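Weltport wants its bottle handling automated by June. The packer I met has done that job for years and doubts the sums.

"They say 463 bottles a shift. On whose shift?"
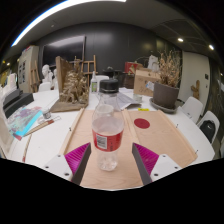

Who checks the machine's work?
"We do, on top of our own. That part never made the slides."

Management calls the system Plillura and promises no layoffs. She has heard promises before. "Gripping a bottle is the easy bit. Ask them about the night crew."
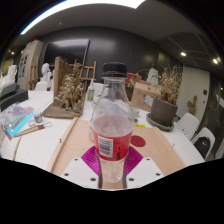 R. Fallahi, labor reporter

I did ask. Weltport said 97 jobs would be "reshaped" and wouldn't say how. She laughed when I read her the word.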